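About Dusedus

Dusedus is a household linen and cloth care company. We wash, mend, fold and pack textiles for small hotels, rental apartments, restaurants and private homes. We started in one room behind the Boutros building with a single folding table. The tables are bigger now, and there are more of them, but most of the work is still done the same way.

What we do

Customers send us tablecloths, towels, napkins, throws, curtains and work cloths. Each order is kept together from the time it comes in until it goes back out. We don't mix one customer's linen with another's, even when the items look the same.

Our main service, Cerkirell, covers washing, pressing and folding. The smallest order we take is 5 pounds. Orders that reach us by 4 in the afternoon are entered the same day. Mending is a separate service and is priced by the piece. We fix open hems, pulled threads and small tears. We do not dye fabric or remove old dye.

How we fold

Folding takes up more of our day than washing does. A cloth is spread out on a covered table, the hem is found and straightened, and the fold is made from the hem inward. Table covers are plain and light in color, which makes lint and loose threads easier to spot. They get marked with use and are changed when they need it.

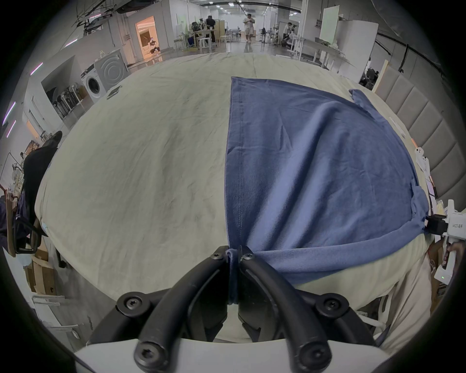 Thin cloths are harder to fold well than thick ones. They slide, they wrinkle along the fold line, and a corner that is a little off at the start will be far off by the last fold. Customers can choose a flat fold, a roll or a fold made to fit their own shelves. If you send us a shelf width, we keep it with your account and use it every time.

Packing and return

Folded items are stacked by size and wrapped in paper. Heavy pieces go at the bottom. Each package has a slip listing the contents and any repairs made. We can use your own bins if they have lids.

Our workplace

We have 15 employees and serve 300 regular customers in Prellska and the towns nearby. New staff start on towels and napkins and move on to large cloths later. Everyone learns both folding and packing.

The front counter opens at 8 in the morning. Pickup and delivery are available inside Prellska. For larger orders, please contact the office first so we can set aside table space.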